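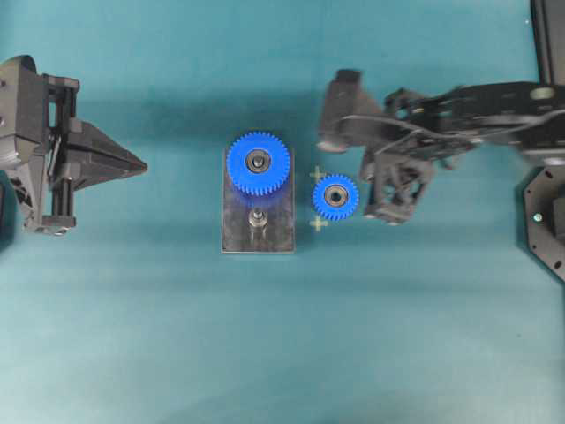

Figure 3. Gear assembly task, second student cell. The large gear is on the plate; the small gear and the empty peg remain.

4.2 What the gear task does and does not measure

The gear task was taken over from the October course unchanged. Each student team had to program two arms to place a large and a small spur gear on a base plate (Figure 3). The course handout calls this "a test of bimanual coordination." We doubt it. Both gears can be placed by one arm while the other stays parked, and the scoring sheet gives full marks for that.

Team Utley reported the highest score, with 1841 successful placements in 2000 attempts. Those attempts were run in simulation, where the peg position is known exactly. On the real cell the same team was allowed 30 attempts, and its report gives no success rate for them, only the remark that results were "in line with expectations." Team Vasiliu also ran 2000 simulated attempts but used a different tolerance for a seated gear, so the two scores should not be compared, although the course ranking does compare them.

A second problem is the starting position. The handout lets teams choose where the small gear lies before a run. A program that replays a fixed motion will do well under this rule whether or not it uses any vision at all. When Shiyu Tan asked the teams on 11th March whether they had tried moving the gear between runs, two said they had and neither had kept the logs.

We do not claim the students learned nothing. Danuta Wysocka, who graded the reports, found the sections on gripper alignment careful and in places better than the course notes. Our objection is to the use of the score as evidence of coordination. Until the task requires both arms to handle parts, and the start position is drawn at random by someone outside the team, we treat the numbers in this section as a record of effort and leave them out of the comparison in Section 5.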